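Getränkeflaschen auf gemeinsam genutzten Schreibtischen: Welche Regelung ist sinnvoll?

Gestellt von Marcelino Quintana
Rubrik: Büro und Arbeitsplatz

Sehr geehrte Damen und Herren,
in unserer Niederlassung in Camberg werden die Arbeitstische seit September nicht mehr fest zugeteilt. Regelmäßig bleiben Flaschen mit Tee oder Saftschorle auf den weißen Tischplatten stehen, obwohl sich der Kühlschrank in demselben Raum befindet. Auf einer Platte zeigt sich inzwischen eine matte Stelle, deren Herkunft ungeklärt ist. Ist ein generelles Getränkeverbot am Tisch angemessen, und wie lässt sich die Platte reinigen? Die Tische stammen aus der Serie Pondau und sind 155 cm breit.

Meenakshi Kamath
Von einem generellen Verbot ist nach hiesiger Erfahrung abzuraten. Es wird erfahrungsgemäß nicht eingehalten und führt zu Beschwerden. In unserem Haus gilt folgende Regelung: Zulässig sind ausschließlich Flaschen mit Schraubverschluss. Offene Becher und Gläser verbleiben in der Teeküche. Jede Flasche ist mit dem Namen zu versehen und bei Verlassen des Platzes mitzunehmen. Was donnerstags um 18 Uhr noch auf den Tischen steht, wird entsorgt.

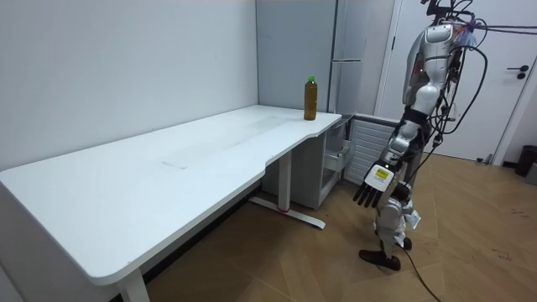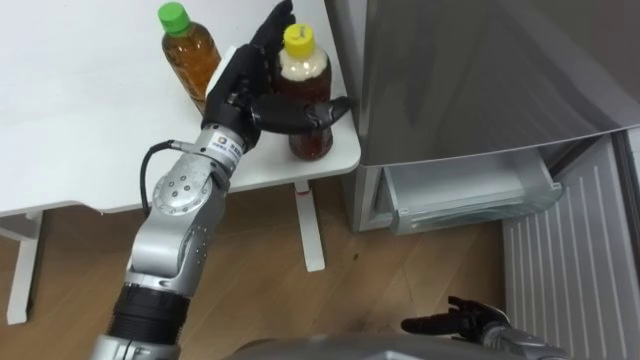 Flaschen mit farbigem Schraubverschluss auf weißer Tischplatte

Zur Reinigung: Zunächst ist ein weiches, leicht angefeuchtetes Tuch mit wenig neutralem Spülmittel zu verwenden, anschließend wird trocken nachgewischt. Teeränder lassen sich so in der Regel entfernen. Von Scheuermilch und Schmutzradierern ist abzusehen, da diese die Oberfläche aufrauen können. Bleibt die Stelle nach der Reinigung matt, dürfte es sich um Abrieb handeln, der sich nicht auswaschen lässt. In diesem Fall empfiehlt sich eine Schreibunterlage. Der Aushang mit der vollständigen Regelung umfasst bei uns 6 Punkte und kann auf Wunsch übermittelt werden.

Iyer
Bei uns stehen die Flaschen auch überall. Untersetzer kaufen, fertig. Wir haben 13 Stück bestellt, die Hälfte ist schon weg.

Destier
Ergänzend wird darauf hingewiesen, dass vor Einführung einer solchen Regelung die Arbeitnehmervertretung, sofern vorhanden, einzubeziehen ist. Die Reinigungsmittel bitte zuerst an der Unterseite der Platte erproben.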